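[tableware-repair] Re: Gray marks on plate rims: decoration or wear?

From: list member, Palthorpe
To: tableware-repair
Time: 4:10 pm

On the earlier message in this thread, Ukard workshop wrote:

> We have a crate of white plates in from a canteen and cannot agree
> on the gray marks around the rims. One of us says metal marking from
> cutlery and stacking. The other says it is a printed border that has
> lost most of its strength. The marks do not come off with dish soap.
> We have not tried an abrasive because if it is a print we would
> rather not thin it further.
>
> Second question. Our inspection photos all come out with a white
> patch in the well of the plate. Is there a cheap fix? We have one
> ceiling light and a desk lamp.
>
> Third, does the table surface matter? We have been using a white
> sheet and the edge of the plate disappears.

Taking these in order.

1. Marks on the rim

Look at spacing before you look at color. Metal marks from knives and forks fall mostly in the well, where people cut, and they run in whatever direction the hand was going. Marks from stacking tend to show up where the foot of the plate above was dragged, so you get arcs and short scuffs at one radius. Neither process gives short marks that stay on the flat of the rim and go all the way around at regular intervals. If you see that, treat it as decoration until something proves otherwise.

The plate we have out at the moment is a fair comparison. White, round, flat rim, faint gray ticks.

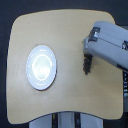

Plate at left, rim marks faint. Glare ring inside the rim.

At this size the ticks are easy to take for dirt. Under a loupe the question is whether the mark sits on the glaze or under it. Tilt the plate so that a light reflects across the mark. If the reflection passes over without a break, the color is probably under the glaze and soap was never going to shift it. If the reflection changes at the edge of the mark, you have either an on-glaze print or a metal deposit.

To separate those last two, use a non-scratch cream cleaner on one mark only, on a damp cotton swab, with light pressure. Stop at 4 passes. A metal deposit will usually lighten by then and leave gray on the swab. If the swab picks up nothing, stop there. Please do not go to wet-and-dry paper, even the 4000 grit. It leaves a dull track on the glaze that shows at an angle and cannot be polished out by hand. Jelínek is sometimes mentioned in the archive as a source for fine paste, but I have only used theirs on metal and would not recommend it here on that basis.

2. The white patch

It is a reflection of the lamp, and the well of a glazed plate is curved enough to hold on to it through quite a range of positions. Moving the plate sideways mostly changes the outline. Compare the next one with the first.

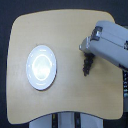

Same setup. Irregular bright spot with a ring around it; the rim pattern still reads.

For your purpose this may not matter, as the rim is what you want to record and it holds up in both. If you need the well too, turn off the ceiling light, put the desk lamp low and well to one side, and hang tracing paper between lamp and plate. We keep the paper 200 mm from the plate edge. The Olance lamp we use is rated at 500 lumens and that is plenty through a single sheet. Lengthen the exposure if you have to. Do not move the lamp closer.

3. Table surface

Drop the white sheet. A pale tan surface with a matte finish works well enough: the outline stays visible and you get a bit of shadow at the lower right to show where the edge is. Black gives a harder outline but tends to make the camera overexpose the plate, and then the faint marks are the first thing to go. Mid-gray card is the other option.

Could you post a close view of one rim, with a ruler laid next to it, and say whether the interval between marks is the same on every plate in the crate? If it is the same across several plates I would consider the matter closed.

--
To unsubscribe, send a blank message with "leave" in the subject line.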